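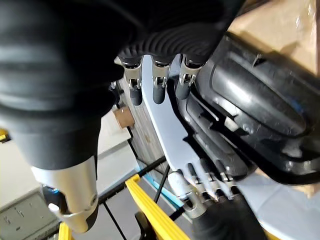 How do I store flat plastic boards so they don't warp?

Lay them down on a level shelf, or stand them upright in a snug rack. Leaning is what does the damage, especially the long thin ones, which will take on a lovely banana shape over a hot summer if you let them!

Can I stack them?

Go for it, up to 50 in a pile if they're all the same size. Mixed sizes are trickier. Put the biggest at the bottom and keep the pile to 4 or so, otherwise the edges of the small ones press a line into whatever is underneath.

What do you wash them with?

Warm water, a drop of dish soap and a soft cloth. Pale colours show every smudge, so we do ours at the end of each day at the Andham workshop, and it's oddly satisfying. Skip the scouring pads, please. Glossy black parts scratch if you so much as look at them sideways.

My glossy black pieces always look dusty. Any tricks?

Oh, we feel this one! Wipe with a damp microfibre cloth first, then a dry one, going along the grooves instead of across them. A soft paintbrush is brilliant for recessed channels and the underside of a lip.

Should boards and moulded parts share a bin?

We keep them apart. Our moulded parts go in Tiker bins, one layer deep with an old tea towel between them, and the boards get the Oteck rack by the door. If you only have one bin, slide the boards down the side and keep the middle for the bulky stuff.

How big is your own collection?

Around 3000 pieces at last sort, which we do every May. The favourites shelf has 237 on it and we're running out of room (happily).

Do you take donations?

Yes, clean and dry, any colour. Drop them at the Insaurralde counter before 4 pm.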